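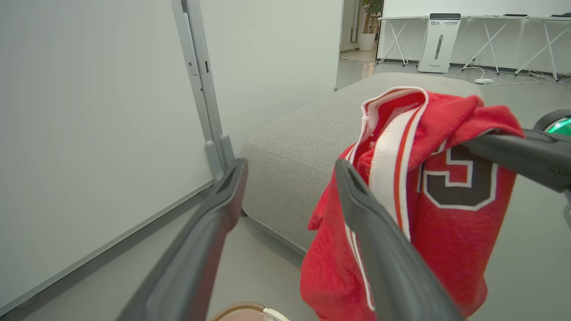
**Tainá Teixeira**
Senior Research Engineer, Manipulation Software Group

# Review: Zirnent 10, grasp planning and supervision software

Zirnent is a planning and supervision package for arms that handle soft goods. It takes in wrist camera images and joint readings, proposes a grasp, checks the proposal against a set of limits and passes a path to the arm's own controller. The supplier, Flilar, made version 10 available to our group under an evaluation licence. This review covers the grasp planner, the cloth state estimator, the task editor and the logging tools. It does not cover the fleet scheduler, for which we had no use.

## Installation and set-up

Installation on a clean workstation took one morning. The package brings its own drivers and will not accept an existing set without some persuasion; Shahzad Rajput, who maintains our controllers, kept the two apart by running Zirnent in a container, and we recommend the same arrangement to other groups. Hand–eye calibration is guided and well explained. The routine asks for a minimum number of poses and reports the remaining error in millimetres after each one, so the operator can see when further poses bring no benefit.

The licence check requires a network connection at every start. Flilar has stated that an offline licence will follow in September.

## Grasp planning

The planner is the strongest part of the package. Given a garment lying over furniture, it prefers edges and hems to the middle of the cloth, and it explains each choice in a short text record. We gave it garments of several weights over ten working days. A sports garment in textured red fabric, with striped trim and a large outlined numeral, was among the more instructive items. The planner's edge detector at first treated the trim as a border of the cloth and placed grasp candidates along it. Raising the weight given to depth over colour corrected this. The setting is called *edge source balance* and is found under the advanced options, where a new user is unlikely to look. It belongs on the first page.

Of 97 planned grasps in our final series, 69 were accepted by the operator without any change. The remainder were adjusted by hand, most of them by a small shift along the same hem. We consider this a good result for software that had received no training on our own items.

## Cloth state estimation

The estimator tries to say how a garment is hanging once it has been lifted: which edge is held, which way the front faces, and where the lowest point lies. It copes well with plain items. Its confidence falls when the cloth lies across part of the arm as well as between the fingers, and in those cases it often reported two held points where there was one. The error matters, as the motion planner then refuses paths that would be quite safe.

There is a manual override. It works, but it must be set again after every lift, and Valter Rustad of our group wrote a short script to restore it. The scripting interface deserves credit here — the whole task needed very few lines, and the documentation for that section is accurate.

Printed numerals and lettering caused less trouble than we had expected. The estimator can be told to ignore print altogether, and we left this option switched on throughout.

## Task editor

Tasks are built as trees of conditions and actions. The editor is clear and quick, and it marks unreachable branches before a task is run. Two faults should be noted. Undo does not extend beyond the last save, and a branch copied from one task to another keeps its old frame names without warning. The second fault sent the arm to a sensible pose in the wrong coordinate frame on one occasion, at low speed, and the built-in limits stopped it.

## Logging and replay

Every run is stored with images, joint readings and planner decisions on a common clock. Replay is smooth, and one can step backwards from a failed grasp to the decision that led to it. We previously used Sustis for this purpose and found its search better: Sustis allows a query by gripper width, whereas Zirnent offers only time, task name and result. Export to open formats is complete. One test log returned a date in 1965 for every entry, a fault which Flilar traced to an unset clock on our controller. A warning on import would have saved us an afternoon.

## Assessment

We recommend Zirnent 10 to groups that already have a working arm and wish to improve their handling of cloth. Groups that need dependable state estimates during long carries should wait for the next release, or budget time for overrides. Our own licence has been extended for the planner and the logging tools only.

Requests for our settings file may be sent to Lovisa Boström at the group office.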